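Felicidad Panganiban to Seek Stedmont Mayor's Office

Former council president files papers with town clerk, sets July for first public forum
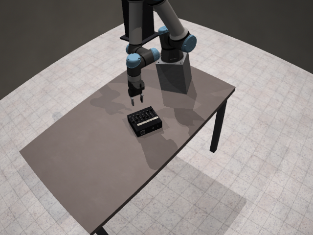

STEDMONT, April 3, 2019 – Felicidad Panganiban, who served two terms on the Stedmont Town Council and was its president for the second of them, filed nomination papers this morning to run for mayor. She turned in 651 signatures at the town clerk's office. The town charter requires 564.

Panganiban will run in the November election for the seat now held by Mayor Hywel Edwards, who told residents in his winter newsletter that he would not seek a third term. She is the second person to file. Rhydian Prothero, who owns a feed and hardware store on the east side of town, turned in his papers last month. The filing period is still open and other names may be added to the ballot.

"People have been asking me since the fall whether I would do this," Panganiban said. "I wanted to finish my work on the water agreement with Usenham first. That is signed now, so I can give people an answer. The answer is yes."

The water agreement lets Stedmont buy treated water from the neighboring town of Usenham during dry months. Panganiban was the council's lead member in those talks and stayed on as an unpaid adviser after her term ended. The council approved the final text at its last regular meeting.

Panganiban said her campaign will deal mainly with town finances, road repair and the future of the Stanen property, the former mill site on the Lo River that the town took over for unpaid taxes. The council has received two proposals for the land and has not voted on either one.

On the Stanen property, Panganiban said she would ask the council to hold off on any sale until the soil report is complete and posted where residents can read it. She said she is open to housing on the upper part of the site but wants the riverbank to stay in town ownership.

"I have read both proposals and there are good things in each," she said. "What I don't have is the soil report, and neither does the council. I would not buy a house that way and I don't think the town should sell land that way."

On roads, she said she would return to the repair list drawn up by the public works department and publish it each spring with the expected cost of every street. The list was last made public while she was council president. Mill Street, Carver Avenue and the lower end of Bridge Road were near the top of it then – and all three are still waiting for new pavement.

On finances, Panganiban said she would not propose a change in the property tax rate in her first year. She said the town should pay down the bond for the police and fire building ahead of schedule if the money from the state road fund comes in as planned. Under the present schedule the bond runs until 2034.

Panganiban has lived in Stedmont since she was in high school. She worked in the billing office of the county hospital and later managed it. She was first elected to the council from the Second Ward and won her second term without an opponent. During her time as president the council moved its meetings from late afternoon to evening and began putting its agendas online before each meeting.

Seren Maddocks, who now represents the Second Ward, has endorsed Panganiban and will serve as co-chair of the campaign.

"Felicidad returns phone calls," Maddocks said. "When I took over her seat she gave me a box of folders with every open complaint in the ward, sorted by street. I still use it. She will run the mayor's office the same way."

The mayor of Stedmont serves a four-year term. The office is nonpartisan and candidates appear on the ballot without a party label. If more than two candidates qualify, the top two finishers in the September primary go on to November.

The campaign will hold its first public forum in July at the Grange Hall on Carver Avenue. Residents may send in questions ahead of time or ask them from the floor. Prothero has been invited to take part – his campaign has not yet replied. The date and starting time will be announced once the hall has confirmed the booking.

Under rules the campaign has set for itself, it will not take more than $100 from any one donor in the period before the primary. The town's own limit is higher. Donor names and amounts will be posted on the campaign website at the end of each month, including those below the amount that must be reported by law.

Yard signs will be available later this spring. Residents who would like one, or who want to help with door-to-door visits, can leave their name at the campaign office, on the second floor of the old Savings Bank building on Bridge Road. The office is open weekday evenings and Saturday mornings. Parking is behind the building, and the elevator is reached from the parking lot entrance.

Media contact: Aled Lloyd, campaign manager, Panganiban for Mayor. Interview requests can be made through the campaign office.

Paid for by Panganiban for Mayor, Stedmont.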